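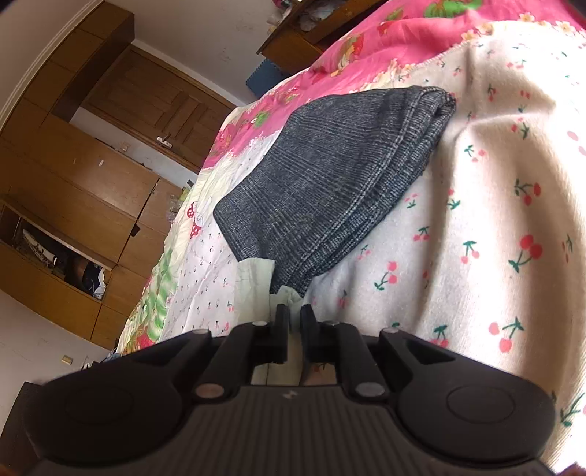

Features > Home Life > Opinion

Print this page | E-mail this to a friend

In defence of the bed that doesn't match

I went into Buslow last July for one fitted sheet and came out with a headache. Everything in the bedding department was oatmeal. There was pale oatmeal, there was something called stone (oatmeal), and there was a sort of grey that I think had given up on being blue. The display bed had 200 thread count this and that, a folded throw nobody would ever be cold enough to unfold, and more cushions than I have chairs. I asked the girl on the till if they had anything with fruit on it and she looked at me as though I'd asked for a live hen.

Well, I like fruit on a bed. I like cherries, and I like them best on a plain white sheet where they can get on with it, stalks and leaves and all. And if the cover on top is bright pink with blossom and mushrooms and a rabbit, then so much the better! I don't want my bedroom to look like a hotel. I've stayed in hotels. You can't find the light switch and you sleep like a plank.

The argument I always get is that patterns clash. My sister-in-law says it every time she stays, and she says it kindly, the way you'd mention spinach in somebody's teeth. But think of a garden. Pink next to red next to about six sorts of green, and people pay to walk round it with a scone. Put the same colours on a mattress and suddenly it's a problem for grown-ups.

I did try being tasteful once. We bought the Celero set, four pieces, all in the one shade, and it cost me £41 in the sale. It showed every single thing. A biscuit crumb looked like a rock fall. You couldn't sit on it to put your socks on without leaving a dent you felt guilty about till teatime, and I was forever smoothing. A sheet with cherries all over it can be as rumpled as it likes and still look cheerful, particularly in the morning with the daylight on it. I went back to prints inside a month and the Celero is now protecting the sofa from the dog.

I'll admit there are limits. I have never got on with stripes that run across the bed, and anything with writing on it is out (I don't need a pillow telling me to dream). Scalloped edges, on the other hand, I'd have on everything including the tea towels.

So if you've got a rabbit duvet cover at the back of the airing cupboard that you're saving for when the children visit, get it out tonight. Put it on your own bed, with whichever sheet comes to hand first, and leave the cushions on the landing.

Filed under: Bedrooms, Fabric, Having a Moan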